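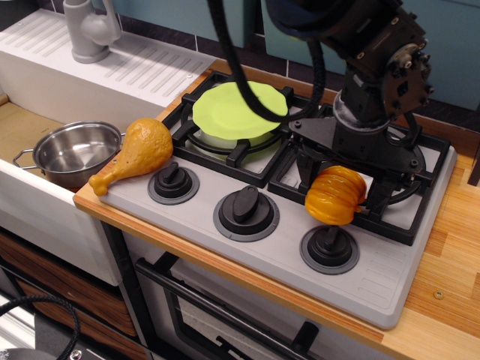

**Allance Toy Library – Buying & Repairs Group**

Notes from the open day at Flaltine, Friday. Written up fast, half of it on the bus home, so forgive the state of it. Went: me (Marlies Aigner), Jairo Quintero, Eylül Güler. Dayana Lozano was meant to come, had to cover the loans desk.

## Getting there

35 minutes on the bus then a walk along a road with no pavement. Not great with a pushchair, if any members fancy going themselves. Door is round the side by the loading bay, the front one is locked and the bell does nothing. Sign-in sheet, sticky badge, tea in the corridor. Decent tea.

Nayeli Nina showed our group round. She looks after the play kitchens and the shop corner, knows her stuff, doesn't mind being interrupted. Good job with Jairo there.

## The hob

What we came for, really. Ours has been on its last legs since before Christmas and it's the most borrowed thing we have after the train set.

Pale grey plastic hob, let into a wooden worktop. Black grates like a proper gas cooker, chunky looking. Three knobs along the front strip, black, each on a grey ring, and the middle one is bigger than the other two. Eylül liked that, I wasn't sure. Kids will fight over the big one. They'd fight over it anyway.

There's a little patch of moulded vent slots at the front right corner. Pure decoration as far as I know, but it's the sort of detail the older ones notice. Downside: grooves. Grooves mean playdough. Jairo already talking about cocktail sticks and I think he's right, it'd be a cocktail stick job every return.

Asked if the grates come away for washing. Nayeli says yes on the loan version, no on the home version. Loan version costs more, obviously. We want the loan version. Grates that stay put get a wipe and a hope, and we had enough of that with the old one.

Asked about knobs too – ours went missing one by one and we ended up with a cotton reel glued on. Spares are sold in packs. She's going to send the price.

## The sink

White basin next to the hob, left hand side, with a shiny little steel pot in it. Jairo wants the pot more than he wants the kitchen. Rolled rim so no sharp edge, and a looped wire handle on the side. My worry is the handle. Wire loops on small pans get bent, we've had three go that way, and then somebody bends them back and they go for good. Eylül says put it in the over-threes box and stop fretting. Fine.

Lovely to see real metal in a toy kitchen tho. Plastic pots are lighter and safer on toes, but the noise of a metal one is half the fun. (Neighbours of ours may disagree.)

Nothing said about taps, I forgot to ask. Someone remind me.

## Food

The orange squash is a winner. Pumpkin, pepper, whatever it is – squat, glossy, deep ribs all round. Easy to find at the bottom of a bag. Ribs will need a soft brush. Colour is a proper loud orange, you'd see it across the hall.

The drumstick got more discussion than it deserved. Golden bumpy coating, smooth pale bone sticking out the end. Very convincing! Dayana asked beforehand whether we should keep meat out of the general kitchen bag, as some families would prefer it, and I think that's a fair point. Suggestion: food bags go out veg and fruit only, meat and fish in a separate pouch that people can tick on the form. No drama. Easy enough to do when we relabel. 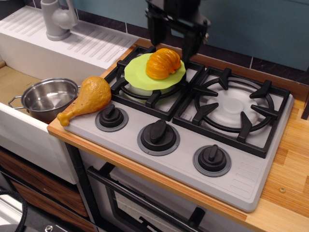

*Page last changed: April, 9.15 pm (M.A.)*

The lime green round thing on the back left burner, with the wavy edge: I wrote "plate", Eylül wrote "lid". It had the orange squash on it, so plate for me. On our list it'll go down as "green disc", and the kids can sort it out. Same thing happens with our blue one, which has been a lid, a frisbee and a steering wheel at various times.

Worth saying that one plate and one squash fill up that back left burner pretty well. Leaves the right one free, so two children can stand side by side and both have something to cook on. That matters more to us than extra features. The old kitchen had one ring painted on, and a queue.

The right hand grate has a ring in it with arms pointing in to the white middle. Looks smart. Small fingers will be in there constantly. Nayeli said it's been tested for that and she'll send the sheet, we should read it before we commit to anyhting.

Front corner by the left knob is where the drumstick lives, seemingly. It was hanging over a bit. No lip along there that I noted, so round things might roll. Jairo will ask.

## The other rooms, quickly

Rengifo range – shop counters and a market stall. Nice, too big. It would not go through our door, Eylül paced it out. Folding one due next year.

Suser crates – stackable, lids clip on, labels slide into a slot on the end. We should get these whatever we decide about the kitchen. They come in boxes of 40, which is too many for us, but the Friday playgroup might go halves.

Packing room, where the loose food gets sorted into sets. They do 2000 sets a month before the holidays, and it's done by hand at long tables. Peas in one tray, eggs in another. Very calming to watch. I could have stayed there all afternoon. Odd pieces go in a bin by the door and you can buy them by the scoop on open days only. I bought a scoop. Mostly aubergines.

Repairs bench: short talk on glue. Jairo took notes, ask him, I was at the scoop bin.

## What things would mean for us

- Kitchen, loan version: yes from all of us, subject to price and the safety sheet
- Spare knobs: yes, get them with the first order so they match
- Steel pot: over-threes box
- Food: one bag, plus the separate pouch as above
- Crates: yes if we can share
- Market stall: no, door

Height is the one thing I'd like checked. We have 42 families on the books now and a lot of them are under two. Worktop needs to suit somebody who only just stands. Nayeli says the legs come in two lengths. Short ones please.

Next open day is in the autumn, booking opens on their page. Take your own lunch, the van outside had run out of everything by one. And wear flat shoes, the floor in the packing room is like glass.

Prices to follow when they come in. I'll pin them up by the loans desk and put them on here underneath.

Marlies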